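Cell Maintenance Meeting — Minutes
Bottle handling cell, Gerance site
Start 2:00 p.m.

1. Previous minutes
Accepted with one correction: the spare wrist cable is on order from Drarkine and has not been received.

2. Right hand, finger joints
The bracket screws at the finger joint were checked and marked in February. They are to be checked again every 38 operating hours, with the bottle out of the hand. Bellows to be wiped at the same time — dry cloth only. 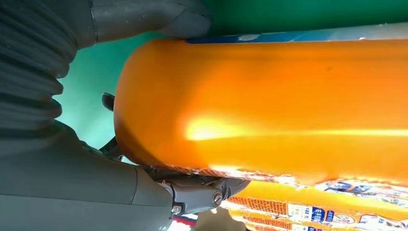
3. Grip settings
Grip force on the right hand stays at level 3. Level 2 let bottles turn during the lift. Level 6 remains locked out in the Bélanger controller until the fingertips have been replaced.

4. Left hand and table
Left hand to be parked open, palm up, while the right hand is being set up. The cable from the box on the left wrist needs a second tie point so it stays clear of the forearm. Agreed that the yellow mat will be taped down along the seams before the next run. The loose flap is close to where the bottle caps lie. 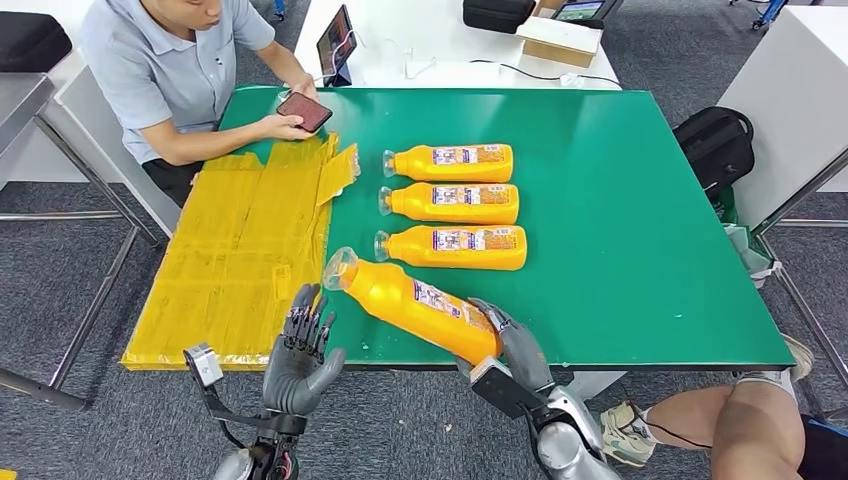
Right hand on the diagonal bottle, left hand open. Three bottles lying parallel.

5. Actions
Order fingertip set from Cilter — maintenance.
Add tie point to left wrist cable — maintenance.
Tape mat seams — cell operators.
Update the screw check sheet — maintenance.

Meeting closed 2:40 p.m.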